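나티아 레이블 카탈로그 복각 사업 중간 보고 (2026년 1월 18일)
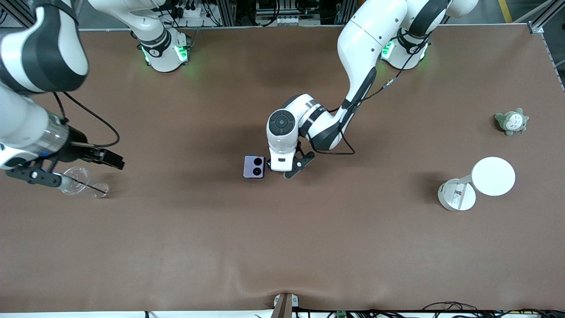
안녕하세요, 팀장님. 지난 11월에 통화드리고 나서 두 달 가까이 지났네요. 그때 "다음 보고는 좀 길게 써 주세요"라고 하셔서 이번엔 마음먹고 길게 씁니다. 표는 따로 정산 파일에 넣었으니 여기서는 편하게 말로 풀게요.

먼저 제일 궁금해하실 첫 번째 판부터요. 빈스트콤 4인조, 그러니까 Bistcombe의 EP는 래커 커팅까지 끝났습니다! A면에 두 곡, B면에 세 곡, 모두 5곡이고 45회전입니다. 처음엔 33회전으로 가려고 했는데 테스트로 깎아 본 판에서 콩가 소리가 너무 납작하게 들려서 (저만 그런 줄 알았는데 커팅 기사님도 똑같이 말씀하시더라고요) 과감하게 바꿨어요. 대신 B면 마지막 곡이 길어서 페이드아웃을 조금 당겨야 했습니다. 원곡 권리자인 골람레자 바히디(Gholamreza Vahidi) 선생님께 파일을 보내 드렸더니 하루 만에 "이게 더 낫다"고 답장이 왔어요. 저는 거절당할 각오로 대안을 세 개나 준비해 뒀는데 말이죠.

마스터 테이프 얘기를 좀 할게요. 신청서에는 릴 테이프 9개라고 적었는데 창고를 정리하다가 네 개가 더 나와서 지금은 13개입니다. 새로 나온 것 중 둘은 라벨이 아예 없고, 하나는 리치(Rizzi) 오르간이 들어간 연습 녹음 같아요. 음질은 솔직히 들쭉날쭉합니다. 그래도 오르간이 베이스 라인을 따라 올라가는 대목이 한 군데 있는데, 듣자마자 의자에서 일어났습니다. 이건 꼭 내고 싶어요. 다만 연주자가 누구인지 아직 확인이 안 돼서 권리 문제가 풀릴 때까지는 발매 목록에 넣지 않겠습니다.

디지털 변환은 바박 아바시(Babak Abbasi) 씨가 계속 맡고 있습니다. 열세 개 가운데 여덟 개가 끝났고요, 두 개는 접착제가 끈적해지는 증상이 있어서 저온으로 굽는 처리를 먼저 해야 합니다. 나머지 세 개는 순서를 기다리는 중이에요. 바박 씨는 2월 안에 다 된다고 하는데 저는 3월 중순으로 잡아 두고 싶습니다. 헤드 교체 부품이 한 번 늦게 온 적이 있어서요.

리믹스는 조금 꼬였습니다. 스탄콤(Starncombe)이 원래 12월 초에 한 곡을 주기로 했는데, 첫 버전이 너무 테크노였어요. 나쁜 건 아니고 오히려 클럽에서 틀면 난리 날 것 같은데, 원곡의 보컬 주고받기가 거의 다 사라져 버렸거든요. 그래서 후렴을 살려 달라고 부탁했고 지난주에 두 번째 버전을 받았습니다. 이번 건 정말 좋아요! 킥은 그대로 묵직하고, 코러스가 브레이크에서 통째로 돌아옵니다. 하이햇만 조금 낮춰 달라고 메모를 보냈으니 최종본은 곧 올 거예요. 이 곡은 12인치 대신 디지털 싱글로 먼저 내려고 합니다. 신청서 계획과 달라지는 부분이라 승인이 필요하면 말씀해 주세요.

숫자도 조금 적어 둘게요. 선공개한 A면 첫 곡은 스트리밍이 2332회입니다. 큰 숫자는 아니지만 광고를 한 푼도 안 썼고, 지역 라디오 심야 프로그램에서 두 번 틀어 준 게 전부였어요. 뉴스레터를 끝까지 내려 읽은 횟수도 집계해 봤는데 2064회가 나왔습니다. 해설 글이 길다고 걱정하셨던 거 기억하시죠? 길어도 읽어 주시는 것 같아요. 다음 호에는 가사 번역을 원문과 나란히 실을 생각입니다.

예산은 전체적으로 계획 안에 있습니다. 커팅비가 예상보다 올랐고 (회전수를 바꾸면서 테스트를 한 번 더 했어요) 그만큼 슬리브 인쇄를 별색 두 개에서 하나로 줄여 맞췄습니다. 디자인 시안은 주황색 한 가지로 다시 뽑았는데 저는 새 쪽이 더 마음에 들어요. 테이프 굽는 비용은 예비비에서 쓰려고 하고, 견적서는 정산 파일 맨 뒤에 붙였습니다. 아직 집행은 안 했어요.

늦어진 것도 말씀드려야죠. 해설지 인터뷰가 하나 밀렸습니다. 바히디 선생님이 독감을 심하게 앓으셔서 두 번 미뤘고, 지금은 회복하셨지만 전화로 오래 얘기하시는 건 아직 힘드신가 봐요. 질문지를 먼저 보내 드리고 답을 음성 메시지로 조금씩 받기로 했습니다. 첫 메시지가 벌써 왔는데 질문에는 하나도 답을 안 하시고 예전 드러머 흉만 보셨어요. 너무 재밌어서 허락을 받고 해설지에 싣고 싶습니다.

다음 보고 때까지 할 일은 이렇습니다. 테스트 프레싱을 받아서 세 군데 다른 시스템에서 들어 보고, 문제가 없으면 본 프레싱에 들어갑니다. 공장 일정이 빡빡해서 승인이 늦으면 한 달이 통째로 밀릴 수 있다고 하네요. 그리고 두 번째 판의 곡 순서를 정해야 하는데, 빠른 곡을 앞에 몰지 말지로 바박 씨와 제 의견이 완전히 갈려 있습니다. 저는 느린 곡으로 여는 쪽이에요.

팀장님께 부탁드릴 건 두 가지입니다. 디지털 싱글을 먼저 내도 되는지, 그리고 예비비를 테이프 처리에 써도 되는지요. 짧게 메일로만 답 주셔도 됩니다. 테스트 프레싱이 오면 한 장은 바로 사무실로 부쳐 드릴게요. 턴테이블 바늘 새로 가셨다고 하셨으니 크게 틀어 주세요!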